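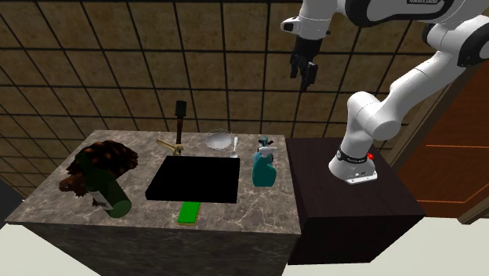

Re: [patley-kitchens] Sealing grout behind the sink

> We regrouted the backsplash in May and I still haven't sealed it.
> The store had Bradier in the 7 oz bottle and a bigger jug of the
> Seseo. Does either one darken the joints? Also, how long before
> I can run the dishwasher next to it?

I've used both. The Bradier left my joints the same color once it dried. The Seseo made them a shade darker, and they have stayed that way. If your grout is already dark you won't see much difference.

One small bottle did 49 feet of joint for me with two coats. I put it on with a foam brush and wiped the tile faces after five minutes. Don't let it sit longer than that or it leaves a haze, and you'll be scrubbing with a white pad.

The dishwasher is fine the next morning. I'd keep standing water off the bottom row for three days.

Check the caulk where the wall meets the counter before you start. Mine had pulled loose at one end and I had to redo it first. Grout sealer won't fix that gap.

I have half a jug of the Seseo left if anyone in Patley wants it. Reply off list.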